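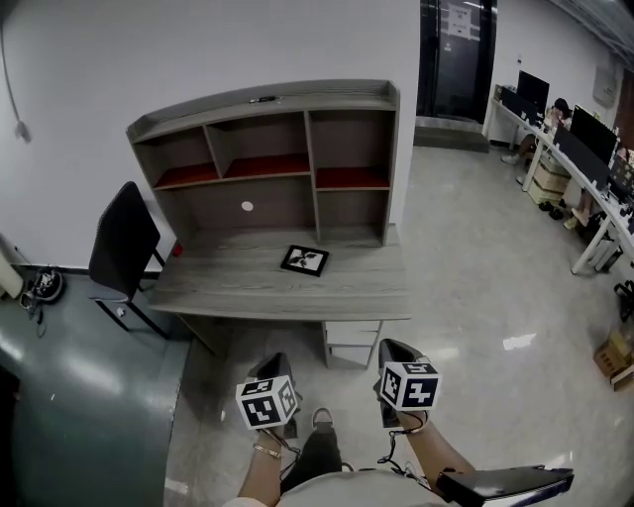 지난주에 작업기억 이야기를 하다가 시간이 모자라서 끊겼죠. 오늘은 거기서 이어서 장소법, 흔히 '기억의 궁전'이라고 부르는 방법을 다룹니다. 이름이 거창해서 다들 성이나 박물관을 떠올리시는데, 저는 첫 연습은 가구 하나로 하라고 권해요. 책상 위에 선반장이 붙어 있는 정도면 아주 훌륭합니다. 위쪽에 짙은 빨간색 바닥의 작은 칸들이 있고, 그 밑에 좀 더 큰 칸이 있고, 상판에는 검은 테두리 액자, 오른쪽 아래에는 흰 서랍. 벌써 성격이 다른 자리가 여럿 나왔잖아요! 자리마다 생김새가 다르면 그만큼 덜 헷갈립니다.

1. 왜 장소인가

단어 목록을 그냥 외우면 우리는 순서를 붙잡을 손잡이가 없습니다. 앞에 나온 단어와 맨 끝 단어는 그럭저럭 남는데 가운데가 뭉텅이로 사라지죠(계열위치효과, 2강 노트 참고). 그런데 익숙한 공간은 순서가 이미 머릿속에 들어 있어요. 현관 다음이 신발장이고 그다음이 부엌이라는 걸 새로 외울 필요가 없습니다. 장소법은 새 정보를 그 순서에 얹어 버리는 방법이에요. 용어로 말하면 공간이 인출 단서 노릇을 합니다.

제가 학생 때는 이걸 암기 대회 나가는 사람들의 묘기쯤으로 여겼어요. 그러다 Noh 연구실에서 조교를 하면서 발표 원고를 통째로 외울 일이 생겼고, 그때 처음 제대로 해 봤습니다. 첫날은 처참했어요. 자리를 너무 욕심내서 잡았거든요. 복도에 똑같이 생긴 문만 줄줄이 세워 놓았으니 어느 문에 뭘 뒀는지 알 턱이 있나요.

2. 하는 순서

먼저 경로를 정합니다. 왼쪽에서 오른쪽이든 위에서 아래든 상관없는데, 한번 정하면 바꾸지 마세요. 눈을 감고 외울 내용 없이 빈 경로만 두어 번 돌아봅니다. 여기서 막히는 자리는 과감히 빼세요.

그다음 내용을 그림으로 바꿉니다. '해마'처럼 그림이 되는 말은 쉽죠. 문제는 '간섭'이나 '공고화' 같은 추상어예요. 저는 간섭은 라디오 두 대가 동시에 떠드는 장면으로, 공고화는 시멘트가 굳는 장면으로 바꿉니다. 여러분 것은 달라야 해요. 남이 만든 장면을 빌려 쓰면 그 장면부터 또 외워야 하니까요.

마지막으로 장면을 자리에 놓습니다. '놓는다'기보다 '부딪치게 한다'고 생각하시면 좋아요. 시멘트가 액자 유리를 타고 흘러내리거나, 서랍을 열었더니 라디오 소리가 쏟아지거나. 장면과 자리가 서로 건드리지 않으면 나중에 자리만 보이고 내용은 안 떠오릅니다.

3. 자주 나오는 질문

"같은 장소를 또 써도 되나요?" 됩니다. 다만 바로 이어서 쓰면 앞의 내용이 뒤의 내용을 방해해요(순행간섭). 시험 범위처럼 오래 들고 갈 것은 전용 경로를 하나 따로 두시고, 장보기 목록 같은 건 아무 데나 돌려 쓰세요.

"이해를 못 해도 외워지나요?" 외워집니다, 그래서 위험해요. 민아영 학생이 지난 학기에 낸 과제가 딱 이 얘기였는데, 용어는 순서까지 완벽하게 적어 놓고 정작 부호화와 인출을 설명하는 문단에서 멈췄더라고요. 본인도 과제 끝에 그렇게 써 놨습니다. 장소법은 꺼내는 순서를 도와줄 뿐이고, 개념끼리의 관계는 따로 공부하셔야 해요.

"머릿속에 그림이 잘 안 그려지는데요." 이런 분이 꽤 있습니다. 선명한 그림이 안 떠오르면 소리나 촉감, 아니면 '여기서 이런 일이 있었다'는 짧은 문장으로 대신해 보세요. 그것도 영 안 맞으면 이야기 연결법으로 넘어가셔도 되고요. 점수에는 영향 없습니다.

4. 연습 과제

집에 있는 가구나 방 한쪽을 골라 경로를 만들고, 나눠 드린 Udard 단어표의 첫 줄을 얹어 보세요. 외운 직후에 한 번, 다음 날 아침에 한 번, 종이에 적습니다. 중간에 단어표를 몰래 보면 재미가 없어요. 틀린 단어는 지우지 말고 옆에 왜 놓쳤는지 한 줄씩 써 주세요. 자리가 흐릿했는지, 장면이 밋밋했는지, 아니면 단어를 비슷한 말로 바꿔 떠올렸는지. 저는 맞힌 개수보다 이 한 줄을 더 열심히 읽습니다.

분량은 2쪽 이내, 제출은 강의 게시판으로 해 주시고 마감은 2020년 1월 19일 일요일 자정입니다. 다음 시간은 망각곡선과 간격 두고 복습하기예요. 오시기 전에 교재 3장을 읽고 오세요.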